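Comparison of finger sets for mixed household objects: request for comments
Started by V. Goicoechea, 18 Nov 2018
Last updated: page 2 of 2 merged into page 1 by moderator

V. Goicoechea
Colleagues are invited to comment on the following before the purchase request is submitted. Our laboratory at Irent has to select one finger set for the tabletop arm for the coming year. Two are under consideration: the Evano rigid finger, supplied with a replaceable ridged pad, and the Vidal compliant finger, which bends around the object as it closes. Both fit the same parallel gripper body without an adapter.

Each set was given 12 attempts per object, with the same operator, the same controller and the same closing speed. The objects are ordinary household items, chosen because our partner organisation requires produce and textiles in one task. On fruit, the Vidal fingers completed 12 of 12 and the Evano fingers 10. On textiles the order was reversed, and the Vidal fingers completed only 4.

My provisional recommendation is the Evano set, with a reduced force limit for produce. I would be grateful for objections.

Valeriano Goicoechea

flavdesk
I must object to the recommendation as drafted. A total across object types conceals the cost of each failure. A towel that slips from the fingers may be picked up again. A bruised piece of fruit must be replaced, and the damage may not show until the following day. Would you state what happened in the two failed attempts on fruit?

V. Goicoechea
In both cases the fruit rolled away from the first finger to make contact. There was no visible bruising. I accept that visible bruising is a poor measure, and I have no better one at present.

E. Sharifi
I write as the person responsible for the wrist camera at our site in Flavivden, where we have used both sets. I should like to raise a matter which the first post does not address, namely what each finger does to the view. 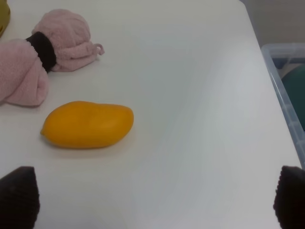 The choice of finger and the choice of camera position ought to be made together. A compliant finger changes its outline as it closes, and any mask prepared for the open position is then wrong at the moment when it is most needed. A rigid finger can be masked once and left alone. With the fingers spread wide, as they are here, both tips remain in view at the lower edge while the mango lies clear between and ahead of them, and the whole outline of the fruit is available to the detector. The towel is less well served. Part of it lies outside the view on the left, and the arm would need to be moved before a grasp point could be chosen with any confidence. I would therefore ask whether the textile results were obtained from one fixed starting pose or from several.

Esmaeil Sharifi

V. Goicoechea
They were obtained from one fixed pose. I had not considered that this might disadvantage either set, as it was the same for both.

E. Sharifi
It was the same for both, but the compliant fingers are longer and conceal more of the table when they close. The fixed pose is therefore a harder test for them. I do not say that this accounts for the whole difference on textiles. I do say that the figure of 4 should not be put before a purchasing panel without a note.

k_arlen
I disagree with the previous speaker on the importance of this. We removed the wrist camera altogether in January and now rely on one overhead camera. Our results on cloth did not suffer. The difficulty with a towel is that the operator must decide where to take hold of it, and a smooth compliant surface slides over loose pile whichever camera is fitted. Where there is a band or a seam, we instruct operators to close on that and to leave the loose folds alone.

flavdesk
An overhead camera is of little use to those of us who work over deep bins. The arm itself blocks the view at the point of descent.

k_arlen
That is a fair reservation. Our work is confined to the table.

E. Sharifi
May I also ask about the controller? The Evano finger is sensitive to the force limit on round objects. At our site the default setting pushed fruit sideways whenever the gripper was off centre, and a slower final approach corrected most of this. If the two failures were of that kind, the remedy would be a change of settings and would cost nothing.

V. Goicoechea
The default setting was used throughout. I shall repeat the fruit attempts with the slower approach, and the textile attempts from more than one starting pose. The recommendation is withdrawn until both have been done, and the revised table will be posted in this thread.

flavdesk
I should be content with that, provided that the fruit is kept overnight and inspected again in the morning. My preference for the compliant set stands in the meantime.

k_arlen
Please record pad wear as well. We had to replace the ridged pads sooner than expected, and spares were slow to arrive.

V. Goicoechea
Noted. Pad wear will be given its own column.

Recent topics
Force limits for soft produce
Wrist camera or overhead camera: members' experience
Vidal finger: cleaning and storage
Spare pads for the Evano set
Masking fingers in the detector input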